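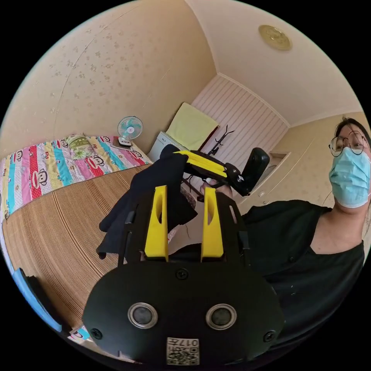 *Handheld grippers and a dark navy garment beside the bed.*

**Shared workshop publishes plans for a home-built handheld gripper, and a list of what it can't promise**

MELÉNDEZ, September. The Gretar workshop today released the drawings, parts list and build notes for Lirnel, a handheld two-finger gripper meant to be put together at a kitchen table or a shared bench. The files are free to download. Gretar is not calling it a household robot, and asks that anyone writing about it avoid the phrase.

"Every year somebody announces that laundry is solved," said Marcelino Goicoechea, who led the build. "I have a basket at home that says otherwise. What we have is a tool you hold in your hand, and a decent set of drawings."

Lirnel began after members tried to follow published plans for similar tools and gave up on several of them. Parts were out of stock, screw lengths were missing, and in one case the files for the fingers didn't fit the files for the body. The workshop spent 8 months redrawing the design around parts its members could get hold of, and paid 200 dollars in parts for each finished unit. Labor is not included in that price, and Gretar thinks most published prices for home builds should say so.

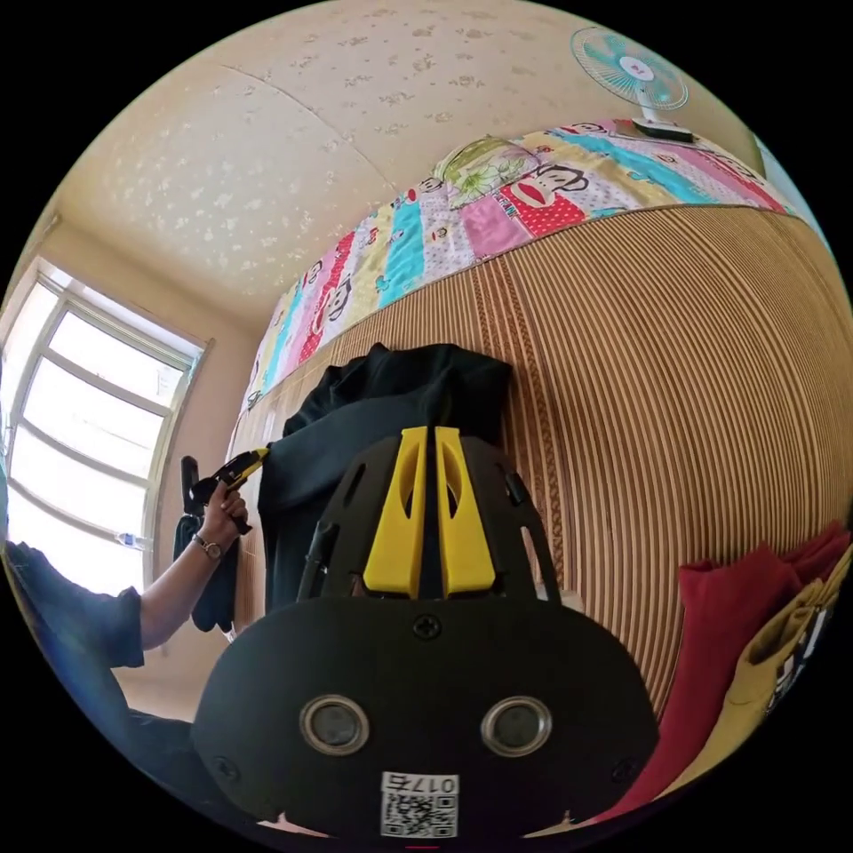

The group chose bedrooms and clothing as its first test because cloth is where it expected the design to look worst. Thin fabric slides, thick seams jam, and a straw mat gives the fingers very little to push against. Members will log 3,000 grasps in ordinary homes before anyone makes a claim about how well the thing holds up. The failed ones will be published in the same table as the good ones.

Rodrigo Segura, who wrote the build notes, has doubts about the next stage too. "People ask when it goes on an arm and does the job alone. I'd like to see it last through a winter of being dropped first. Motors won't fix a bad finger."

Drevau, a parts supplier, is stocking kits for the first 5 outside builders. It has no say in the results.

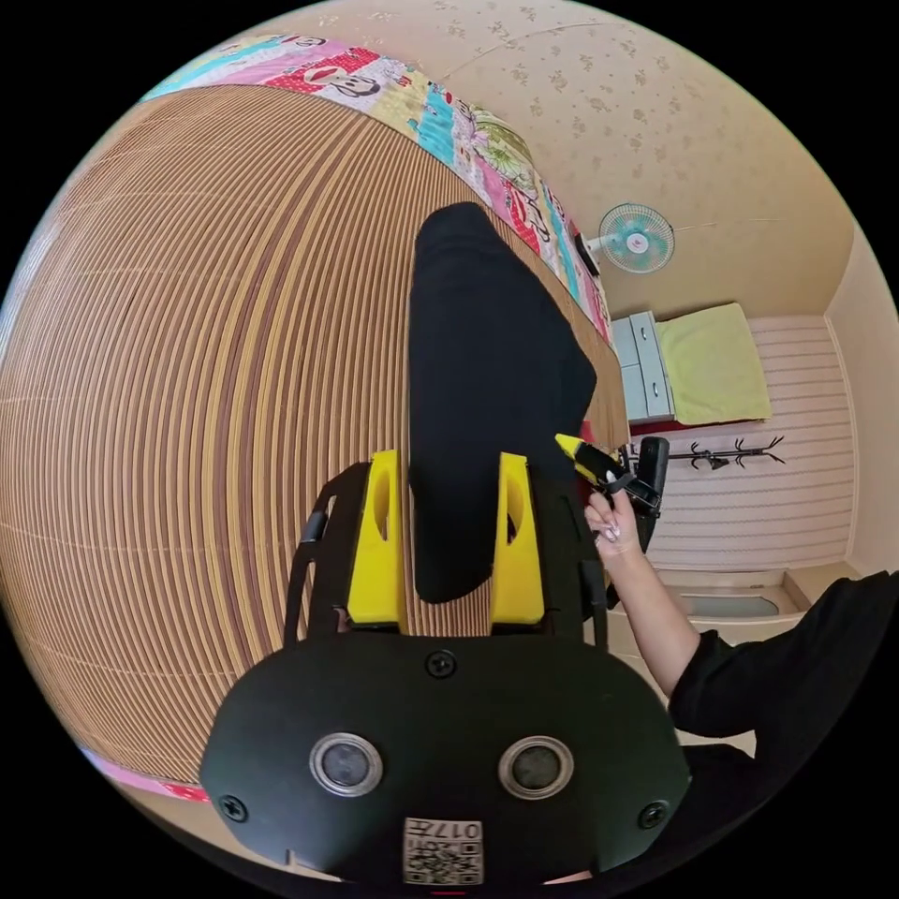
*Yellow gripper fingers at work on a bed covered with a striped mat.*

**Availability:** Drawings, parts list and build notes can be downloaded now from the Gretar workshop. Corrections are welcome, especially to the wiring page, which has already been rewritten twice.

**Press contact:** Rodrigo Segura, Gretar workshop, Meléndez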